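Sakmont Quarterly
Home | Features | Shops & Sheds | Letters | Back Issues | Subscribe

March issue
By the Features Desk

THE UNDERSIDE OF THE BENCH

Ask anyone who runs a workshop for a tour and you will be shown the tops of things. The top of the bench, freshly wiped. The top of the cabinet, where the good calipers live in their case. I have taken a great many of these tours, and I have learned to nod at a clean surface the way other people nod at a stranger's baby.

At Skeramon, a small assembly and repair shop on the far side of the Sakmont rail yard, I asked to spend the morning at floor level. This was received politely. The shop fixes the parts of other people's equipment that other people have given up on, and I suppose they are used to odd requests arriving early.

My theory, which I have been inflicting on dinner guests for years, is that a workshop's true filing system begins at the knee. Up top there are rules. Underneath there is whatever the last person was doing when the phone rang. The cardboard box that was going to be flattened. The tray of small round metal bits that was going to be sorted, once somebody decided what sorting them would mean. The cable that goes somewhere, surely.
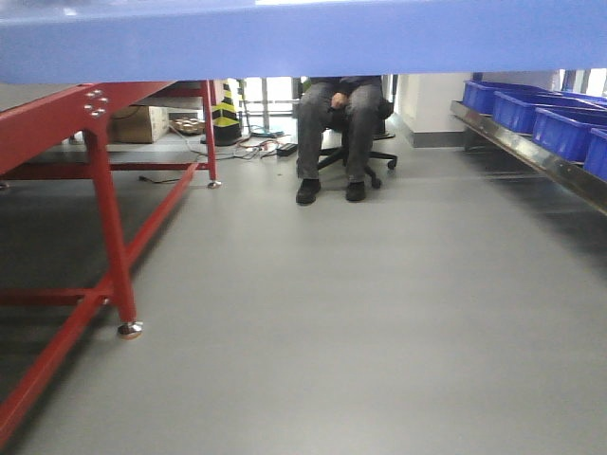
I own a bench myself, a hand-me-down with four legs of three different lengths, and I keep it level with a folded seed catalog. So I admit to a certain weakness for a proper adjustable foot. You turn it a little, you check the bubble, you turn it back, and half an hour is gone in the most respectable way. Skeramon checks its feet twice a year. I check mine when a pencil rolls off.

The paint is the other thing. Red steel looks terrific in a shop and shows every scuff by the end of the first month, and the people who choose it know this perfectly well. There's a gray that hides everything. Lam, the outfit that sells most of the shop furniture in this part of the county, will happily give you the gray. It sits in the catalog next to the red, on page 67, looking sensible and unloved.

Then there are the bins. I went in with opinions about bins. At home I have jelly jars, a cookie tin and a drawer that must be opened with a ruler, and I had come to think of this as character. It took one morning to cure me. A bin has an open mouth and a lip you can grab, and when it runs low you can tell from across the room. A cookie tin keeps its secrets until you need a washer at nine at night.

The trouble is that bins breed. The Skeramon inventory runs to 458 separate part numbers, a figure I was given with the weary pride of someone announcing the weight of a newborn. Two of those numbers, I was told, refer to the same screw. This has been known for years. Fixing it would mean relabeling, and relabeling would mean agreeing on who does it, and so the screw goes on leading its double life.

Shelving for all this has to be dull and strong, and easy to wipe. Stainless manages the first two. As for the third, I have never met a polished steel surface that didn't remember everybody who ever touched it. You can buff it in the morning and by lunch it looks like the door of a school cafeteria refrigerator.
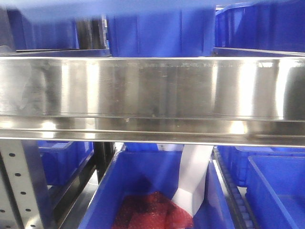 Ovus, the repair co-op across the tracks, wrote back when I sent over a draft of these remarks, and took the opposite view on nearly all of it. Bins, the co-op says, are where parts go to be forgotten in bulk, and a shop that needs two levels of them should be buying less. Ovus hangs everything on pegboard with an outline drawn around it. Smudges are fine. A smudge means the shelf is working.

I went over to see the pegboard. It is very handsome, and there was an outline of a pair of tin snips with no tin snips in it, and a sticky note in the gap that said "ask."

I've since bought bins, four of them, blue. They hold what the jelly jars held. The jelly jars, being too good to throw out, are under the bench in a cardboard box, next to the seed catalog's eventual replacement.

Related
The Drawer That Sticks: A Reader Survey
Pegboard and Its Believers
What to Do With One Left Glove
Letters: In Defense of the Cookie Tin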